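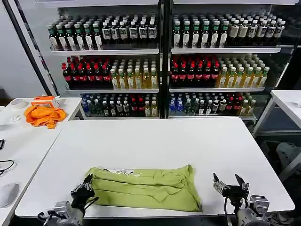 The Su Two-Arm Bench Kit is made by Vuvholm for school robotics clubs, after-school classes and student teams that want to work on manipulation with soft objects. It comes as a pair of arms, a controller box, a camera mount and a set of lesson files. Most clubs begin with cloth folding, and that is the task the lesson files are built on. A folded T-shirt laid near the front edge of a white table, with one gripper on each side of it, is the normal working position. A yellow-green shirt stands out well against white, and we suggest something that bright for the first sessions. Both arms should be able to reach the near edge of the shirt without the wrists coming close to each other.

Product name: Su Two-Arm Bench Kit, Club Edition
Made by: Vuvholm
Suitable for: high school and college clubs, supervised classes, student project teams
Price: see current price list
Availability: ships from stock unless the order page says otherwise

What is in the kit

Two arms, left and right, with metal wrist joints
Two black grippers, fitted
Controller box with power supply
Camera and mount
Pair of hand controllers for teaching moves
Emergency stop button on a long lead
Table clamps
Cable ties and sleeve
Tool roll with hex keys
Printed setup card and lesson files on a USB drive

The kit does not include a computer, a table or cloths. See below for what we recommend for each.

Table and room

The arms clamp to the front of any flat, rigid table. A large rectangular table works better than a square one, and a plain light top is best for the camera. Shiny tops cause trouble under ceiling lights. If that is the only table you have, tape a sheet of matte paper over the work area.

You do not need a lab. The arms work in a room that is also used for other things, including rooms with storage shelves along the wall. Set the controller box and computer on a side table and leave the main table clear for the task. Spare cloths, tape and small tools should go on the side table as well.

Keep a walkway behind the operator. Students should not be reaching across the arms to get to anything while the power is on. Mark the reach of the arms on the floor with tape and have everyone except the operator stay outside the line.

Grippers

The fingers open and close under motor control and can be set to different gripping strengths from the software. The default setting is meant for T-shirt cloth. Use a lower setting for thin fabric such as handkerchiefs, and a higher one for towels. Finger tips wear with use and can be changed with one of the hex keys in the tool roll. Let the arm come to rest and press the stop button before touching the fingers.

Each gripper has a cable running to it. Leave a loop of slack at the wrist. If the cable is pulled tight when the wrist turns, the plug works loose and the gripper stops answering. This is the most common support question we get. Run the arm slowly through its full range after every cable change and watch the loop as the wrist turns.

Teaching a task

Students teach the arms by example. One student works the hand controllers and folds the cloth while the software records the camera view and the position of every joint. The recordings are then used to train a model that runs the arms on its own.

The lesson files ask for 100 recorded folds before the first training run. A class can collect these over several meetings if students take turns. For a cloth that starts out crumpled, plan on 300. Recordings where the cloth drops off the table, or where the operator starts over partway through, should be deleted and not counted.

Change the cloth now and then. A model trained on a single shirt in a single color tends to do poorly on any other. Two or three shirts of different colors are enough for a first project. Shirts with a tag at the neck are fine and do not need to have it removed.

Lesson files

Lesson 1. Setting up, clamping, stop button, moving one arm by hand controller
Lesson 2. Moving both arms together, picking up and putting down a cloth
Lesson 3. Folding a flat T-shirt, recording and reviewing
Lesson 4. Training a model, running it, writing up the results

Each lesson has a teacher sheet and a student sheet. The student sheets can be copied freely within your school. Lesson 4 takes longer than the others, and most of that time is the computer working with the students waiting, so we suggest starting the training at the end of one meeting and looking at the result at the next.

Computer

Any recent desktop or laptop with a dedicated graphics card will record and run tasks. Training on a machine without one is possible but slow. Use a wired mouse and keyboard if you can. The software runs from the USB drive or can be installed. An internet connection is needed only for updates.

Use in the Trastano student challenge

The kit is accepted in the two-arm class of the Trastano student challenge. Teams bring their own arms and are given cloths by the judges on the day. The arms must be used with the standard grippers, but teams may make their own finger tips. Entries for the two-arm class close on Fri 21 March. Teams that want to borrow a second camera mount for the event should ask us before entering.

From a club that uses it

The Drallville robotics club has had the Club Edition since last school year. Chenxi Xie, who teaches the class, sent us these notes:

"We set up on Tuesday afternoons and clear the table after. Clamping both arms and checking the cables takes us most of a lesson the first few times, then it gets quick. I put two students on the hand controllers, one on the laptop and one at the stop button, and they swap after each batch. The folding was harder for them than they expected. Sleeves are the hard part. By February the group had 351 good recordings and the model could do the first two folds on most tries. The last fold is still hit or miss. I would like a longer lead on the left controller."

A longer lead is now available as a spare part and fits older kits too.

Spare parts

Finger tips, set for one gripper
Gripper, complete, left or right
Wrist cable, standard
Hand controller lead, long
Table clamp, single
Stop button with lead
Power supply

Please tell us the serial number on the underside of the controller box when ordering a complete gripper. Early kits use a different plug.

Care

Wipe the arms with a dry cloth. Do not use spray cleaner on the grippers or near the joints. Lint collects in the finger mechanism when you work with towels or new shirts, so brush it out with a soft brush at the end of the week. Wash new shirts once before use. Store the arms unclamped, in the foam they came in, with the grippers closed.

Safety

An adult must be present whenever the arms are powered. Tie back long hair and remove lanyards. Drinks should be kept off the work table and the side table. Check the stop button at the start of every meeting by pressing it while one arm is moving slowly. If the arm does not stop right away, unplug the controller box and contact us.

Ordering and questions

Schools can order by purchase order or card. Club orders placed through a school account get the school price. For questions about lessons, class size or the Trastano rules, write to Cuiping Xu in education support at Vuvholm, using the contact form. For repairs, use the repair form and include a short video of the fault if you have one.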